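Opinião > Jogos > Colunas

Chega de passe de temporada

Comprei o Darbridge no lançamento, em setembro, e joguei feito doida durante sete semanas. Adorei! O mapa, a trilha, aquele porto de Herton cheio de atalho... Aí veio o passe de temporada e virou expediente. Entro, cumpro a missão diária, saio. Tem 373 itens na trilha de recompensas e eu quero, sei lá, quatro - e um é um chapéu.

Meu problema nem é o preço (2.000 moedas, dá pra juntar jogando). É o prazo. Se eu viajo, perco. Se resolvo zerar outra coisa, perco também. Jogo que me cobra presença eu já tive, chamava escola.

A Nordale podia deixar os passes antigos abertos pra quem pagou. Vende igual, e a gente volta com vontade em vez de culpa.

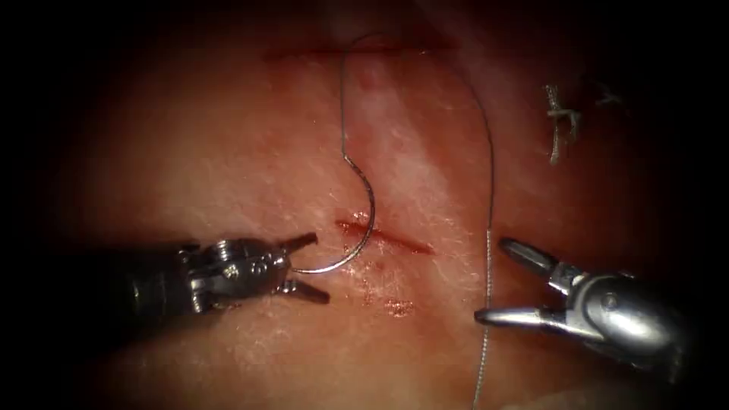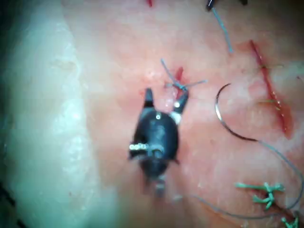 Wieser discorda de mim nos comentários: sem prazo o servidor esvazia em um mês, e aí não sobra partida pra quem ficou.

Leia também
Darbridge: vale começar agora?
Os melhores atalhos de Herton
Nordale adia modo cooperativo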